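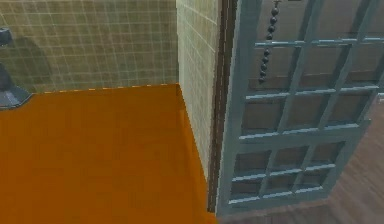 Lellance opens remote demonstration set for household robots

Lellance today released Flivdale, a set of household tasks shown to a simulated robot by remote control. The release holds 1083 demonstrations recorded by six operators. Each operator drove the robot from a desk with a pair of hand controllers and saw only what the robot's own cameras returned.

Tasks take place in simulated homes with bathrooms and bedrooms. Operators move between rooms during a single recording, so a demonstration includes driving, turning and looking as well as reaching and grasping.

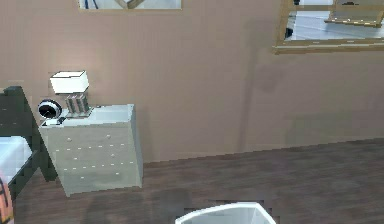 Camera views, joint positions and controller inputs are stored on one clock. Failed attempts are kept and labeled — 129 in this release — and can be filtered out before training.

"Most of the recording time goes to getting the base into position," said Intan Saragih, who leads data collection at Lellance. "We left those sections in at full length."

The playback tool was written with Bistico and runs on a standard desktop computer. Karla Ponce, software lead at Bistico, said a version that accepts hand-guided demonstrations is planned for September.

Flivdale is free for research use. Commercial licenses are handled by Bisht.

Media contact: Lellance press office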